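Mar 29, 2021

Well, the tool drawer finally got its day. I'd been putting it off since December, when I went looking for a screwdriver to put batteries in the kids' walkie-talkies and came up with a fistful of bread ties, a dead torch and a birthday candle. I slammed it shut then and it's been sulking under the kitchen bench ever since.

So this morning, second coffee in hand, I pulled the whole drawer out and tipped it onto an old towel. What a racket! The dog went and hid in the laundry. I found 3 allen keys from the Hustel bookcase (which we gave away), the good tape measure, and the little brass hook I accused Valter of losing. I'll have to tell him, I suppose. There was also a Disska receipt so faded I couldn't read what I'd paid, only the colour of the logo, which used to be red and has gone a sort of salmon.

The big stuff was easy. Hammer, pliers and the adjustable spanner went straight into the bottom of the Burell box and the lid even closed. It's the skinny things that do my head in — the small drivers and picks and whatever else has a thin handle and slides under everything. They always end up at the back. I'd bought a roll of felt for lining the drawer, and I cut it six centimetres too short because I measured from the wrong end of the tape. Had to patch it with the offcut. You can see the join if you go looking, so don't go looking.

By lunch I'd wiped down a flat spot and was sorting the slim ones on it, trying to decide who lives with whom. By size? By how often I use them? I like the one with the pale green handle best, that soft sage colour, nice and smooth and fatter towards the rounded end, so it's getting a place at the front.
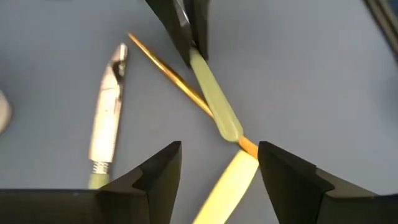
Lourenço reckons I'm going about it all wrong and should hang the lot on the wall by the back door, with magnets, because a drawer only stays tidy until the next time somebody needs something in a hurry. He may have a point. But the wall by the back door is where the coats go, and I'm not starting that argument with this household again.

Still to do: find a jar for the loose screws, rub the rust off the pliers, ring Valter about the hook. The towel's in the wash with a fair bit of sawdust on it, so fingers crossed for the machine. Leftover soup for tea, and I'm off to bed early.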